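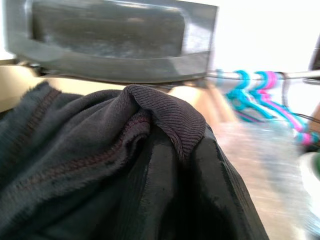

A Robot That Works With Clothes

Kids' Science Pages: Machines at Work

Folding a sweatshirt is a boring job, and you can probably do it while talking to a friend. For a robot it is one of the hardest jobs in the house. On the open day at the Dreletti workshop in Jemstead, visitors could stand behind a yellow line and watch a robot arm try it. The doors opened at 10 in the morning, and the first demonstration started as soon as the benches were full.

The robot is called Pirby. It is one arm on a heavy base, with a gripper at the end. A gripper is a robot's hand. Pirby's does not look much like yours. It has flat fingers with pads on them, and the fingers squeeze together to hold things. The pads get dusty and streaked from rubbing on cloth all day, the same way the bottoms of your socks do.

Why are clothes hard?

Think about a toy block. If you pick it up, turn it over and put it down, it is still the same shape. A robot can learn that shape once and use it again and again.

Now think about a sweatshirt. Drop it on the table and it makes a heap. Pick it up and drop it again, and it makes a different heap. The sleeves may be underneath. The neck may be folded over. Clothes can also be inside out, and then the robot is looking at seams and loose fuzz where it might expect a smooth front.

People are good at this because we use our eyes and fingers together. You can find a sleeve in the dark by feeling for the cuff. Pirby has to work it out from pictures, and the pictures come from a small camera close to the gripper. When the arm moves fast, the things in the background go blurry, just like the view from a car window.

What does the robot look for?

A person sees a sweatshirt. The robot's computer looks for clues.

Ribbed bands. The stretchy parts at the cuffs and collar have thin lines running along them. If the robot finds lines like that, it may have found an edge that is good to hold.

Stitching. Dark blue cloth is hard to see into, since all the folds look alike. A line of red thread on it is much easier to follow. On a garment that is inside out, the stitches that are usually hidden can be seen.

Shiny and fuzzy parts. Some clothes are made of more than one kind of cloth. A glossy black lining throws back bright streaks of light, and fuzzy cloth does not. The bright streaks can fool a camera, so the robot is shown plenty of shiny cloth during practice.

How does it practice?

Before the open day, Pirby had made 3570 practice grabs. Each grab was saved so the computer could compare it with the others. In 423 of them the gripper closed on nothing at all, and those were saved too. A computer can learn from a miss if it is told that it was a miss.

Practice goes like this. A piece of clothing is dropped on the work surface. The arm moves over it, the camera takes pictures, and the computer picks a place to grab. The fingers close and the arm lifts. Then a person marks down how it went, and the clothing is dropped again.

What happened at the demonstration?

The talk was split into 4 parts: find, grab, lift and hang. The last part uses a metal rail with bright plastic hangers on it, and bright colors help the camera tell the hangers apart from the things behind them. Visitors were told that hanging is the part that goes wrong most often. Cloth swings when it is lifted, and the robot has to wait for it to stop.

Many of the children said the arm was slower than they had expected. It is slow on purpose. A slow arm is safer to stand near, and it gives the computer time to look again before it grabs.

After each round there was time for questions. One visitor wanted to know if the robot could hurt itself. It can wear out its finger pads, and they are replaced after 800 hours of work. Another asked if it knows whose clothes it is holding. It does not. It has no idea what a sweatshirt is for.

Try it yourself

You will need a sweatshirt, a table, and a pair of kitchen tongs. Ask a grown-up before you borrow the tongs.

1. Turn the sweatshirt inside out and drop it on the table in a heap.
2. Put one hand behind your back.
3. Using only the tongs, find a cuff and pull it free.
4. Now find the other cuff.
5. Try to lay the sweatshirt flat.

If you want to make it harder, close one eye - you will find it is more difficult to tell how far away the cloth is.

Words to know

Gripper: the part of a robot that holds things.
Seam: the line where two pieces of cloth are sewn together.
Lining: a layer of cloth on the inside of a garment.

Next in this series: the Sandhu bakery and its bread-slicing machine.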